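Best way to practice seating a CPU without wrecking a real board?

givirov_dad
Posted Fri 28 November

I'm helping out with a beginner PC building class at our library and I want people to get a feel for putting a processor in its socket before they touch anything that costs money. Last time we used two donated motherboards and had bent pins on both by lunch. So this time I'm making a practice board, just a flat beige thing with a raised rectangular frame for the chip and a tall housing for a light blue plastic piece that stands in for the stuff you push into a slot.

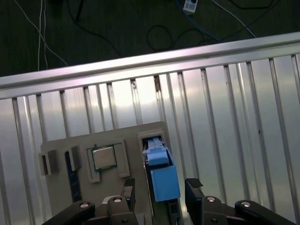

My problem is the fit. If I make the frame snug, people press down on the chip, and pressing is the exact habit I want to break. If I leave it roomy, the chip slides around and they don't learn to line it up at all. How much play would you leave? And should I teach the chip first or the blue piece first? I've got a budget for maybe one more try at this before the class in December.

howlader_bench

Been doing repair work for years and I'd go roomy, but only a little. You want the chip to drop in under its own weight when it's square and hang up on a corner when it isn't. If you already printed or cut yours too tight, a few passes with 600 grit on the inside walls will get you there, just stop and test a lot. I went too far on my first one and had to start over.

Notches on the sides of the frame are good, by the way. Fingers need somewhere to go. Teach people to hold the chip by its edges, lower it flat and let go. No wiggling!

As for order, chip first, definitely. Slot parts need a real push, and once somebody has pushed hard on one thing they'll push hard on everything.

tillov182

chip first +1. also put a little triangle on one corner of the frame so they have to match it up, half my mistakes were just having it turned wrong

inska_m

I'll disagree with the others a bit – I start with the slot piece. Beginners are nervous, and something chunky they can grab and seat firmly calms them down. Then I tell them the next part gets no force whatsoever and we do the chip slowly. The contrast seems to stick. Either way, use a dead chip and keep it in a labeled bag, or it'll end up in the good parts drawer like mine did.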